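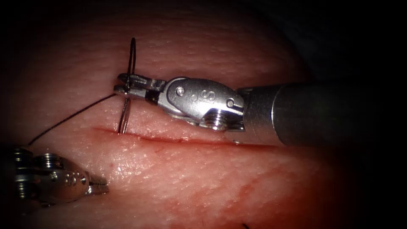
Marzo, cuaderno del taller, a media tarde

Sigo con la masa madre de centeno, que me tiene entretenido y un poco desvelado, para qué negarlo. La de la harina Dullow subió preciosa, con ese olor a manzana que tanto le gusta a Kenneth, mientras que la de Uvova se quedó baja y bastante ácida (otra vez). Las dos llevaban 400 g de harina y el mismo refresco de anoche, así que empiezo a sospechar del molido.

Horneé la primera a 233 grados, con vapor al principio, y salió una corteza oscura de las que crujen al enfriarse, ¡qué gusto oírla! La hogaza pesó 899 g ya fría. La miga, algo húmeda en el centro; le habrían venido bien otros seis minutos, y me da rabia porque Kiyoshi Okabe ya me lo había avisado.

Kiyoshi, si lees esto: te dejé media hogaza envuelta en el paño azul, córtala mañana y no antes, por favor. Kenneth, el tarro de la tapa floja es el de Uvova, dale de comer antes de irte.

Queda por probar el molido grueso y pedir otro saco de Dullow.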